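Tapia Furnished Homes Program
Progress report to the Lakora Fund
Prepared by Estrella Robles, Program Manager
Reporting position as of 30th April

1. Purpose of the grant

The Lakora Fund supports the furnishing and upkeep of shared living rooms in the supported apartments managed by Tapia. The current award covers the purchase of seating, the cleaning of carpets and upholstery, and staff time for setting up each room before residents move in. This report covers the period since the interim statement submitted in February.

2. Summary of progress

The program is on schedule in the Plumham building and slightly behind at the second site. Eleven living rooms were planned for this phase. Two remain to be completed, both held up by late delivery of seat cushions. The supplier has confirmed a revised delivery slot and has agreed to carry the additional transport cost.

Spending is within the approved budget. A sum of $4000 set aside for replacement upholstery has not yet been drawn on, and we ask under section 6 that it be carried forward.

3. Setting up and daily tidying

Each living room now has a written room standard, prepared by Fulgencio Espinoza with comments from the support staff. It sets out how the room should be left at the end of a shift: seating clear, pillows returned to the couch, floor free of items, surfaces wiped. The earlier version ran to several pages and was not being used. The present one fits on a single sheet and is kept inside the hall closet door.

Work on pale surfaces has taken more time than estimated. Light finishes show marks quickly, and the products first supplied left a film on some of them. Staff have changed to a milder cleaner, and the instruction sheet has been corrected.
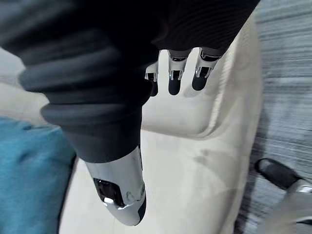 Figure 1. Robotic hand, fingertips pointing down toward a pale surface.

4. Furniture and soft furnishings

The choice of a full-length couch in place of separate armchairs was discussed at length with the Fund's adviser, Lise Paquette, at the start of the phase. The couch has proved the better use of floor space in the narrower rooms, and it leaves a clear route from the door to the window. Beige was selected as the standard upholstery color so that parts can be exchanged between apartments. Throw pillows are bought in more than one color – residents are invited to choose their own, and most have done so.

Gray carpet has been kept wherever it was in sound condition. Réjean Fraser inspected the existing floors before any orders were placed, and his recommendation to clean and retain them accounts for most of the saving reported against the flooring line.

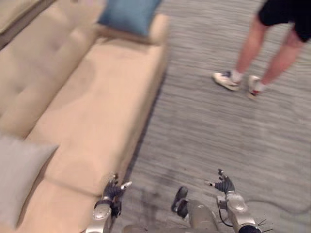
Figure 2. Couch with blue and light gray throw pillows, beside gray carpet.

The order placed with Rirnero came to 116 items, including pillows, spare covers and carpet protectors. All have been received. A small number of covers were the wrong size and have been returned for credit.

5. Matters requiring attention

Storage for spare covers is limited. They are at present held in the Plumham office, which is not convenient for staff at the other site. Fulgencio Sandoval is reviewing whether part of the ground floor store can be released for this purpose.

Vacuuming beneath the couches is also under review. The gap between base and floor is too low for the upright machines in use, and staff have had to move the furniture each time. A flat attachment is on trial in one apartment. If it is satisfactory, the cost can be met from the existing equipment line.

6. Requests to the Fund

The Fund is asked to note the revised completion of the two outstanding rooms and to approve the carrying forward of the upholstery sum into the next period. An itemized statement of spending is attached as Annex A, and the room standard as Annex B. Questions on either document should be directed to Estrella Robles at the Tapia office.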